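Gallery: learning to sort by trying

Welcome to our gallery page for the Wekby project, which has kept us happily busy since January. The question is a simple one to ask and a slow one to answer – can a robot arm learn to sort mixed household things into the right bin, if all it gets is a record of its own tries and a plain yes or no after each one? We call the method Denano, and the longer write-up is on the project pages, tables and all.

For anyone who likes the figures first, the training set came to 1,220 tries, gathered over 56 sessions of up to 6 hours each. Bottles came along quickly, which pleased us no end. Tubes took much longer, and we grew rather fond of them in the process!

The old Petrenko routine, which we used as our yardstick, plans one grasp and sticks to it. Denano looks again on the way down and may change its mind, and you do notice the difference when things are lying close together.

Bottles, a navy tube, a razor head and bags of white packing, with the bins lined up behind them. 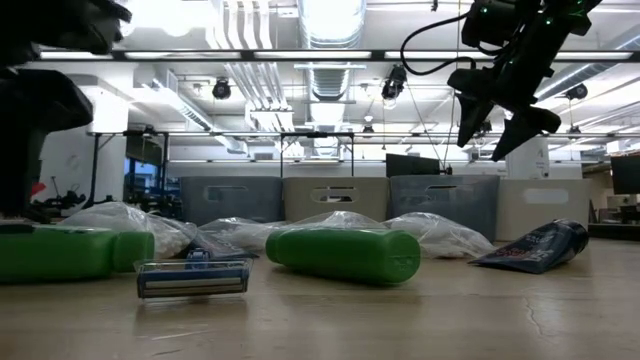
We went back and forth for weeks over how much the arm should be told about the bins beforehand, and in the end we told it very little. It made for a slower start and some long afternoons, but the same settings then carried over to Melura, our second set of objects, with hardly any fuss. The notes on that are being tidied up now and will join this page when they are ready.

Page updated July 2, 2025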